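Kwofie Peel-and-Paste Floral Wallpaper 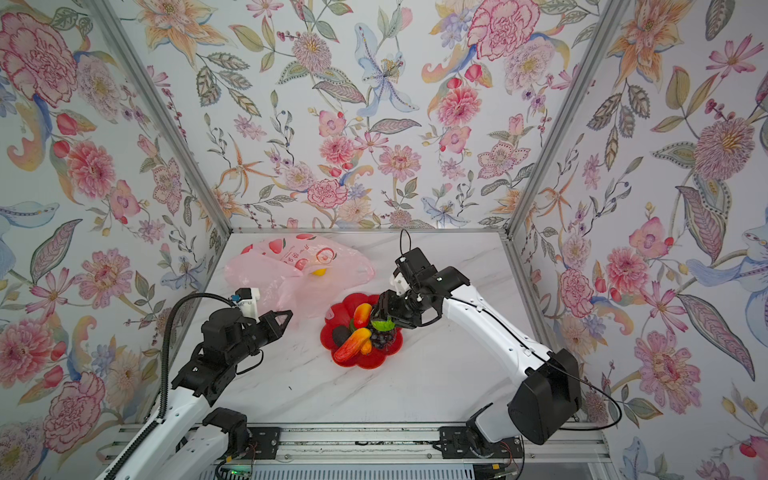 Kwofie is a paste-the-wall paper with a non-woven backing. It is meant for bedrooms, hallways, dining rooms, alcoves and the backs of shelves and cabinets. It hangs dry, so there is no soaking trough and no waiting for lengths to relax before they go up. When you want it gone, lift a bottom corner and pull. Most lengths come away whole.

The range has two floral designs, Arnero and Elero, and a plain companion called Vusska. All three are printed on the same base and hang the same way, so you can mix them in one room without a ridge where they meet.

Designs

Arnero is the large-scale floral. The repeat is long and the flower heads are big, and it looks best on a wall where you can see at least one full repeat without furniture in front of it. It is a half-drop match, which means each length shifts down by half a repeat against the one before. Allow for that when you order.

Elero uses the same drawing at half the size. It is a straight match and wastes less paper. We suggest it for powder rooms, stair landings and anything with a lot of corners.

Vusska is a plain paper with a faint linen texture. It comes in chalk, oat, sage and slate. There is no pattern to match, but reverse every other length (hang one top up, the next top down) to even out any shading across the wall.

Who draws them

Esi Opoku draws the florals by hand in ink and gouache, and the artwork is scanned at full size for print. She works flower by flower on separate sheets and arranges the repeat afterward. Ayuba Frimpong runs the print room and signs off each batch against a master strip kept in a drawer away from the light. If your roll does not match your sample, call and ask for him.

Ordering

Rolls are made to order and cut from a single batch. Please order everything you need for the room at one time. We can't promise that a roll ordered in June will match one ordered in the fall – the difference is small, but it shows at a seam.

To work out how much you need, measure the height of the wall in several places and use the tallest figure. Add 4 inches for trimming, then round up to the next full repeat. That gives you the length of one drop. Measure the width of the wall, divide by the width of the roll, and round up. Don't subtract for doors and windows unless they take up most of the wall.

If you would like us to check your numbers, send a sketch with the measurements on it. A pencil drawing is fine. Mark which way the doors open and where the light comes from, as we like to start hanging at the window and work away from it.

Samples

Each sample is a letter-size sheet. Tape it up and look at it in the morning and again around 8 p.m. with the lamps on. The pale grounds in particular change a lot under warm bulbs. For Arnero we also sell a large sample, which shows one full repeat and can be used afterward to line a drawer.

Preparing the wall

The wall should be clean, dry, smooth and sound. Strip old paper completely. Fill holes, sand them flush and wipe off the dust. New plaster or drywall needs a coat of primer made for wallcoverings, left overnight. Dark paint can show through a pale ground, so prime over that too.

Hanging

Draw a plumb line for the first length. Roll paste onto the wall a little wider than the paper, going right into the edges. Hang from the top with 2 inches of excess at the ceiling and smooth down and outward with a soft brush. Don't use a hard plastic smoother on the printed face. Butt the seams and leave them alone once they are closed – heavy rolling pushes paste out and leaves a shine.

At inside corners, cut the length so that it wraps a half inch onto the next wall, then start again from a fresh plumb line. The pattern will be off by a hair in the corner, and on a busy floral it is hard to find.

Change your knife blade often. We go through one per length.

Care

Dust with a dry cloth or the brush attachment on a vacuum. Marks can be dabbed with a damp sponge and plain water. The surface is wipeable, but it isn't scrubbable, and we don't recommend it behind a stove or inside a shower room. Keep an offcut for patching.

Specifications

Roll width: 20 inches
Backing: non-woven
Application: paste the wall
Removal: dry strip
Match: half-drop (Arnero), straight (Elero), free (Vusska)
Base weight: 200 gsm
Finish: matte
Use: interior only

Trade and larger orders

For hotels, restaurants and rental properties we print on a heavier base with the same designs. Orders over 4,000 square feet can be made in a custom ground color. Send us a paint chip or a piece of fabric and we will print a strike-off for approval before the run begins.

Returns

Unopened rolls can be returned for store credit. Cut lengths, large samples and custom colors can't. Check the batch number on every label before you cut, and unroll the first few feet of each roll to look for damage.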